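Print this thread
E-mail this thread

April
by Carleen Partington

OK so a few of you asked how the whole "learn to sing at 37" thing is going, and I keep typing long replies to each of you, so I'm putting it all in one thread. Get a drink.

Background for the new folks: I joined the Ashby community choir in the fall. I had not sung in front of another human being since fourth grade, when I got moved to triangle. I was pretty good at triangle.

First rehearsal, Marama Ormsby (our director, tiny, terrifying, I adore her) asked what part I sing. I said "the regular one." She put me with the altos.

Altos, if you've never been one: you sing the same note for nine measures and then one completely different note that makes no sense, and then you go back to the first note. Sopranos get the tune. We get the wallpaper.

I love it SO much, you guys.

Things I didn't know were a thing: marking your breaths in pencil. I'd been breathing whenever I ran out, like an animal. Lorraine on my left has little check marks all over her music and she can get through a whole phrase like she's got a spare lung in her purse.

Lorraine Tapsell, by the way, has been in this choir longer than the piano has. She lets me lean toward her ear when I lose my note. I lean a lot.

Sight reading update: still bad! I can tell if the dots are going up or going down. How FAR up is between me and God.

What's helped: I play my part on my kid's keyboard, one finger, super slow, and hum it. Ten minutes while the pasta's boiling. Then I do it again without the keyboard and check if I landed where I was supposed to. Mostly I land a little flat. Marama says flat is tired and sharp is scared, so I guess I'm tired, which, yes.

Somebody asked about warmups. We do the lip buzz one (brrrrr, up and down like a motorboat), then "mommy made me mash my M&Ms," then sirens. Do not do sirens in the car with the windows down at the bank drive-through. I'm just saying the teller looked worried.

The car is otherwise the best practice room I've ever had.

Spring concert program, since Shayne asked: two folk songs, a spiritual, a Latin thing I can pronounce maybe half of, and one piece in Greek. Ifigeneia Vasilakis came in to coach us on the Greek and she was so patient. She had us just speak it, in rhythm, for most of an hour before she let us sing a single note. I thought it'd be boring and then we sang it and wow, the whole room sounded different.

I'm stealing that for everything now. Talk it first, then sing it. Try it with "Happy Birthday," you'll hear how weird we all say it. 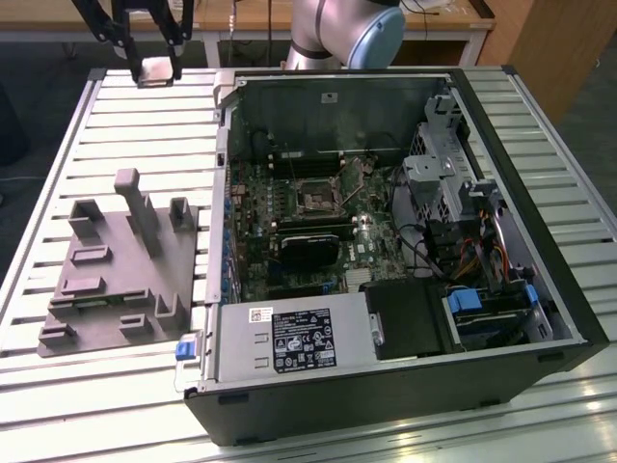 Memorizing is my current problem. Three of the five songs are off book and I've got the first verses down cold and the second verses are soup. I keep going back into verse one with total confidence. Shayne Dunstan in the basses does it too, so at one rehearsal the two of us did verse one together, loudly, while everybody else moved on with their lives.

Trick from Lorraine: write out just the first letter of every word and sing from that. It's working better than staring at the page. I've got verse two of the spiritual on an index card taped inside the kitchen cabinet where the mugs are, so now I sing every time I want coffee. My family is thrilled, lol.

Someone in the replies wanted to know if you need to audition. Ours, no! You show up, you pay your dues, you get a folder. Some choirs do, so ask first. And if they do a "voice placement," don't panic, it's five minutes of scales so they know where to seat you.

Also get a folder with the little elastic strings in it. I started out with loose sheets and dropped the entire Latin thing down the risers in the quiet part.

What to wear, concert edition: all black, closed shoes. Wear the shoes to a rehearsal beforehand. You're standing on a narrow step under hot lights with your knees NOT locked (people faint! for real!) and that's no time to be meeting new shoes.

Am I nervous? Oh yeah. Marama told us to pick one friendly face in the crowd and sing to that person, and my sister's already called it, so she's getting two folk songs straight between the eyes.

Rehearsal's at 7 tonight and I still don't have the second page of the Greek. If you need me I'll be in the driveway with the windows up.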